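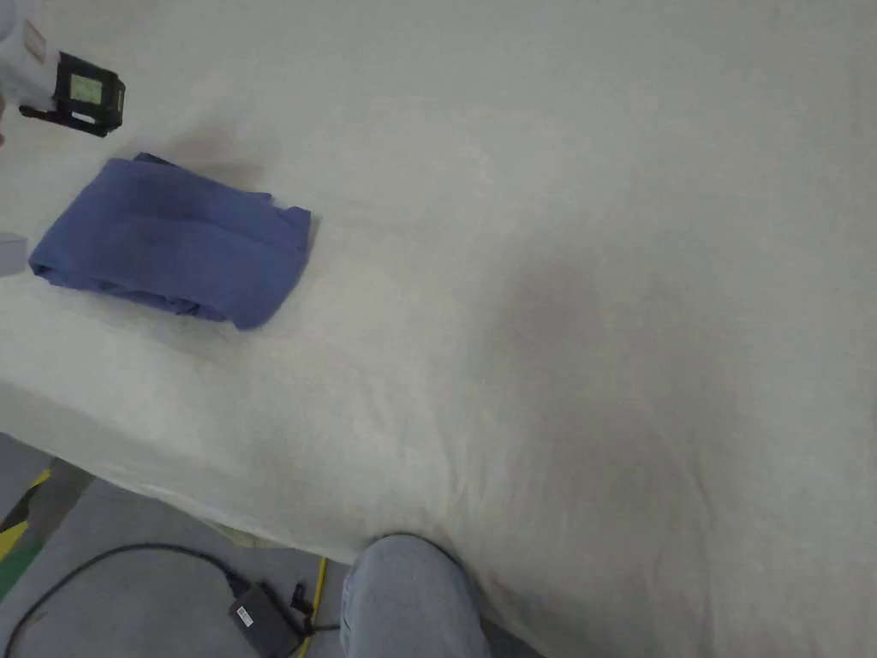
Ruth Zapata had 292 good demonstrations and needed 63 more before the club could train anything. She kept the count on a card in her back pocket and didn't look at it much. The blue cloth lay folded on the sheet, a little crooked, one corner sticking up at the top. She held the white gripper over it and waited for the small screen to settle. On the floor by her knee the adapter sat where it always sat, with its cable looped out to the left.

"You're going too fast at the end," Hsin-yi Man said from the laptop.

"I'm going the same as before."

"Before was too fast too."

Ruth shook out the cloth and started over. The Julus team had entered the spring meet in the cloth folding class, and the other school, Grutau, was said to have 2,000 folds already. Senthil Chettiar had heard that from a cousin. Ms. Baumgart told them not to believe it, and then asked him which cousin.

She did the long side first, then the short side, then let go. The gripper clicked. Hsin-yi wrote something down.

"Keep?" Ruth said.

"Keep."

They went on like that until the hall lights dropped to half. Senthil came back with crackers and sat on the windowsill. He wanted to try the old model again, the one from the first week, to see how bad it was. Ruth said no. He asked again after ten minutes and she said no again, but she was smiling by then.

"My grandmother folded for a hotel," she said. "Sheets, mostly. She wouldn't have waited for any screen."

"Was she fast?" Senthil asked.

"She was fast until her hands got bad."

Hsin-yi stopped typing. Then she started again – one more file, one more name.

Ruth picked up the cloth by two corners. It had gone soft from so much handling. She laid it flat, smoothed it once with her palm, and brought the gripper down slower than she had all evening.

"That one was good," Hsin-yi said.

"Write it down," Ruth said, and reached for the cloth.

14 shares
3 comments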